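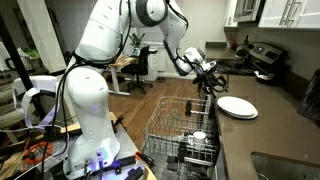 Fulletti is a long-form lecture channel and podcast devoted to popular psychology and the study of meaning. It is published by Prakska, a small online media company, and is known for unscripted talks on myth, habit and personal responsibility. The channel had 40 full-length lectures in its archive as of May 2, 2026.

Format

Each lecture is recorded in one take by a single speaker without slides. Early talks ran to 99 minutes and covered one folk tale apiece. Later talks are shorter and usually start from a listener's letter, which is read aloud before the speaker responds to it. Pauses are left in the recording – a practice that some listeners admire and others find tiring.

A companion series, the Zoubi Talks, consists of 14 conversations between the regular speaker and guests from philosophy, religious studies and clinical work. These were first released as audio only. Transcripts were added the following February.

Themes

The lectures return often to the idea that people understand their lives as stories and suffer when the story stops making sense. Old tales are treated as records of practical advice about grief, envy, marriage and work. The channel takes no formal position on religion, although scripture is quoted in many of the talks.

Politics is mostly avoided. The main exception is a group of nine lectures on free speech and obedience, known to followers as the Grukham lectures after the hall where they were given.

Reception

Supporters describe the talks as serious and useful, especially for younger adults who have had little contact with the humanities. Critics have objected to the loose use of evolutionary claims and to the habit of moving from a story to a general rule with few steps in between. Prakska later added reading lists to the older lectures – these give sources for the main claims, but do not correct the recordings themselves.

See also

Public lecture
Narrative psychology
Comparative mythology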